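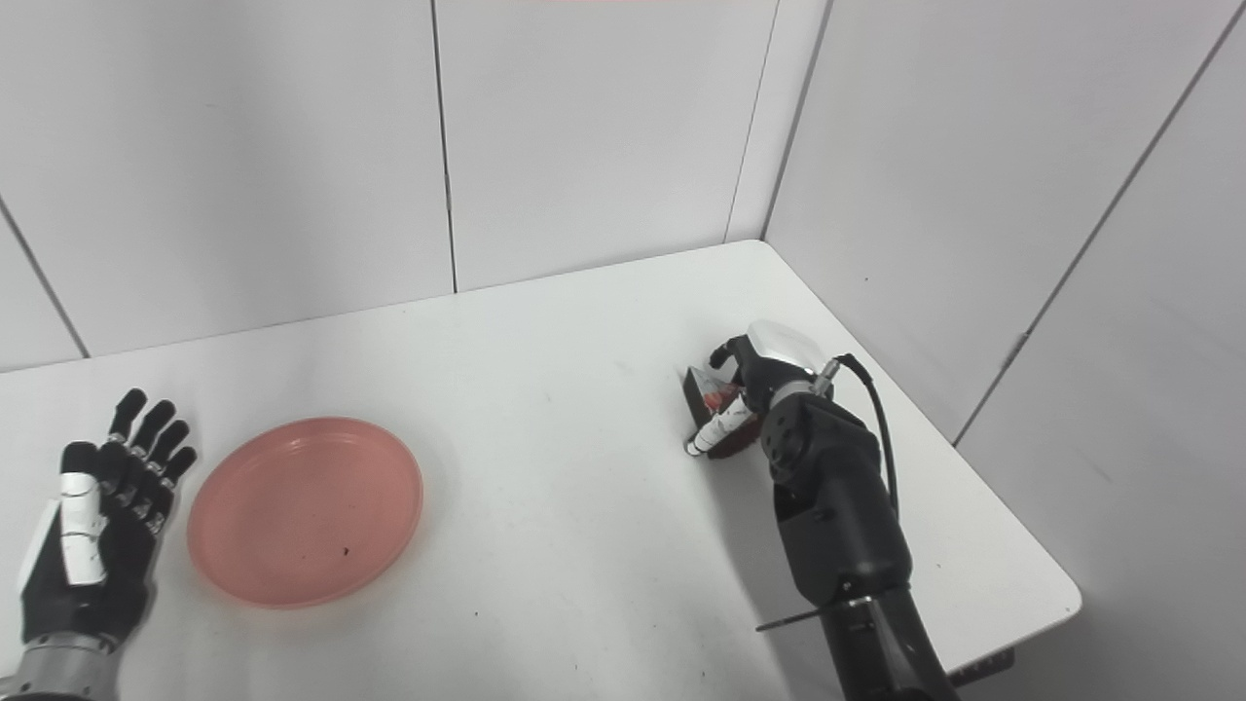 A round salmon-pink plate with a raised rim, on a white tabletop.

Plate (tableware)

A plate is a broad, mostly flat dish from which food is eaten or served, and it is among the most familiar things in any kitchen, so familiar that most households could not say where half of theirs came from. The ordinary plate has two main parts: the well, or center, where the food sits, and the rim, which keeps sauces and crumbs where they belong and gives the fingers something to hold. Plates with no rim at all are usually called coupe plates, and they have their own loyal following.

Size and shape

Round plates are by far the most common, though square and oval ones come in and out of fashion. A small plate for bread or cake may measure 7 inches across, while a large serving platter can reach 16 inches or more, at which point it becomes rather a nuisance to fit in a cupboard.

Color

White has long been the usual choice for restaurants, but colored plates are well loved at home. Pinks in particular run from pale blush to salmon and coral, and a rim often looks a shade lighter than the center where it catches the light. The Stelden pattern book, a trade catalog of household tableware, lists 800 plate designs, with the warm colors given a chapter to themselves.

Care

Fine marks build up on nearly any plate with use, mostly from knives and from stacking. A sheet of felt or paper between plates helps, and a soft sponge is kinder than a scouring pad.

See also: Bowl; Saucer; Rellthorpe ware; Table setting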